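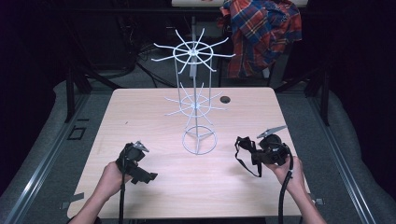

Mamirach busca participantes para su taller de lectura en voz alta y memoria de barrio

Abrimos en abril una nueva edición del taller y nos gustaría mucho que te apuntaras. Si has llegado hasta esta convocatoria es probable que te la haya pasado alguien que ya estuvo con nosotras, o que la hayas encontrado en el tablón de la biblioteca, junto a los horarios del autobús. En cualquiera de los dos casos, bienvenida o bienvenido, y gracias por pararte a leer, que sabemos que el texto es largo.

Mamirach es una asociación pequeña dedicada a recoger relatos orales y a leerlos en público. Empezamos grabando a vecinas mayores que habían trabajado en la conservera de Visach, cuando la fábrica ya llevaba años cerrada y quedaban pocas personas capaces de contar cómo olía la calle a primera hora o qué se cantaba en la cadena de limpieza. De aquellas grabaciones salió un cuaderno, del cuaderno salió una lectura en el patio de la escuela vieja, y a la lectura vino tanta gente que hubo que pedir sillas al bar de enfrente. Desde entonces hemos repetido cada primavera, cambiando de asunto: los oficios del río, las bodas, las recetas de cuando no había de casi nada, y el año pasado las mudanzas, que dieron para muchísimo.

Esta vez el tema son las cartas. Cartas de emigración, de servicio militar, de noviazgo, de pésame, postales de tres líneas, notas dejadas debajo de una puerta. El archivo Aksoy nos ha prestado una colección de nearly olvidada correspondencia familiar – 200 piezas entre cartas y tarjetas, muchas sin fecha y algunas con una letra endemoniada – y queremos leerlas despacio, entenderlas entre todos y preparar con ellas una lectura pública.

A quién buscamos

A personas adultas de cualquier edad, con ganas de escuchar y de leer en voz alta delante de otras. Da igual si no has pisado nunca un escenario. En la última edición tuvimos a un fontanero jubilado que el primer día leía mirándose los zapatos y que acabó haciendo llorar a media sala con una carta de su tía. Tampoco importa el acento, al contrario: cuantas más maneras de hablar entren por la puerta, mejor suenan los textos. Si el castellano no es tu primera lengua y te apetece practicarlo así, ven. Y si en tu casa se guardan cartas en otro idioma y quieres traducirlas con ayuda del grupo, ven también y tráelas.

Lo que sí pedimos es constancia. El trabajo se hace en conjunto y cuando alguien falta varias veces seguidas se nota mucho, sobre todo hacia el final, con los textos ya repartidos.

Cómo son las sesiones

Nos reunimos una tarde por semana, de 18:00 a 20:00, en la sala grande del local. La primera media hora es de voz y respiración, sin nada raro: bostezar, tararear, leer un párrafo muy bajito y luego hacerlo llegar hasta la pared del fondo. Después nos sentamos con las cartas. Trabajamos con copias, así que puedes subrayar, doblar y llenar los márgenes de garabatos. Hay una pausa con café e infusiones, y casi siempre aparece un bizcocho (no es obligatorio, pero quien hornea se gana un cariño especial).

Las sesiones las lleva Torunn Bråten, actriz y profesora de dicción, que vive aquí desde hace media vida y conserva un oído finísimo para las pausas. Torunn no corrige a nadie en público si antes no lo ha hablado con esa persona. Lo decimos porque hay quien llega con malos recuerdos de la escuela, y aquí se lee de otra forma.

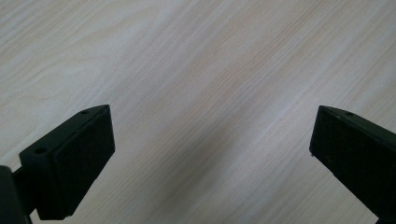 ¿Hace falta aportar cartas propias para poder participar?

Con las del archivo hay material de sobra, de modo que puedes venir con las manos vacías. Si tienes alguna en casa y te animas a compartirla, la copiamos y te devolvemos el original el mismo día.

Lo que ofrecemos

La participación es gratuita. Damos el cuaderno de trabajo, las copias y un carpesano para que no se te pierdan por el camino. También hay una pequeña ayuda de transporte para quien venga de los pueblos de arriba, donde el último autobús sale muy pronto; en ese caso dínoslo al inscribirte y procuraremos además juntarte con alguien que vuelva en coche.

El taller termina con una lectura abierta en el teatro Vokside, que tiene 300 butacas y un telón verde precioso. Que no te asuste el número. Se lee en grupo, con atril y con el texto delante, y quien prefiera quedarse entre bambalinas tendrá tarea: ordenar entradas, apuntar, cuidar las luces de los atriles o recibir al público. El año pasado una participante decidió la misma tarde que no quería salir, otra compañera leyó su texto y todo siguió tan tranquilo.

Con lo leído editaremos un cuaderno de 50 páginas. Cada participante recibirá 2 ejemplares, uno para guardar y otro para regalar. Antes de imprimir pediremos permiso por escrito a las familias, y si alguna prefiere que cambiemos los nombres, los cambiaremos.

Cómo apuntarse

Escríbenos una carta. Sí, en papel, con sobre si puede ser, y déjala en el buzón de Mamirach o en el mostrador de la biblioteca. Cuéntanos quién eres, por qué te interesa el taller y cuál es la última carta que recuerdas haber recibido. Con una cara basta, aunque si te alargas la leeremos igual, faltaría más. Pon un teléfono de contacto y dinos a qué horas te viene bien que llamemos. Quien tenga dificultades para escribir a mano puede pasar por el local cualquier tarde de apertura y nos lo cuenta de palabra.

Contestaremos a todo el mundo, también por carta. Si se llena el grupo haremos lista de espera, y quienes se queden en ella tendrán sitio reservado en la lectura final.

El local está a pie de calle y el baño es accesible. Si necesitas las copias en letra grande, indícalo en tu carta y las tendrás desde la primera tarde.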